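How do you lay out drinks in an open cooler so it stays neat?

Ronen
Posted in Small Shops & Corner Stores
14 comments

We just took over a little grocery in Danham and inherited a tall refrigerated case for bottled drinks. I love this thing! It has four shelves, it hums away in the corner, and people walk straight to it. My trouble is keeping it tidy. By 4 in the afternoon the colas have wandered in with the juice, the water is down to a couple of bottles at the back, and it all looks picked over. We carry around 260 bottles when the case is full. Do you group by brand, by color, by what sells? And how wide do you make each block? I'd like something my weekend kids can restock without calling me.

7 shares

Ametepe
322 helpful votes

Oh, I could talk about this all day. Group by kind of drink and let the caps do the work for you. Customers spot a cap color from across the store long before they read a label, and so do your weekend kids when they're filling gaps.

Give each drink one solid block and don't break it up. Two drinks to a shelf is plenty on a narrow case – once you squeeze in a third, the blocks get so thin that one busy lunch hour wipes them out. I keep water up high, tea and the other brown drinks in the middle, and cola down low next to something pale so the two don't get mixed up. Cola sells wherever you put it, so don't waste your eye-level shelf on it.

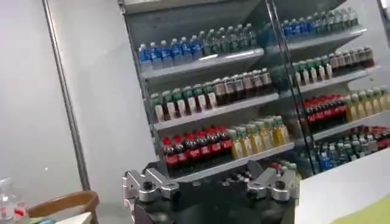 Steps I give to anyone new on restocking:

1. Pull what's left to the front before you open a new pack. Check the dates while you have them in your hand.

2. Load the new bottles behind the old ones, labels facing out.

3. Fill one block all the way before starting the next. Half-filled blocks are how the wandering starts.

4. Wipe the front lip of the shelf last. White edges show every sticky drip, and a clean one makes the whole case look fresh.

If you have a second section beside the first, repeat the same order in it. It sounds dull but it looks terrific when it's full, and people who grab from either side find the same thing in the same spot. Have fun with it, a full drinks case is the best-looking thing in a small store!

41 comments

Zerneo
9 helpful votes

We do it by price, cheapest at the bottom. Works fine. Also get those spring pushers that slide the bottles forward, they saved me a lot of reaching. Measure your shelf depth first, I ordered the wrong ones in September and had to send them back.

Ronen
Thread starter

Thank you both! Moved the water up top last night and put the cola down beside the juice, and it already looks like a different store. Going to measure for the pushers tomorrow. Does anybody know if they work on shelves with a slight slope?

2 comments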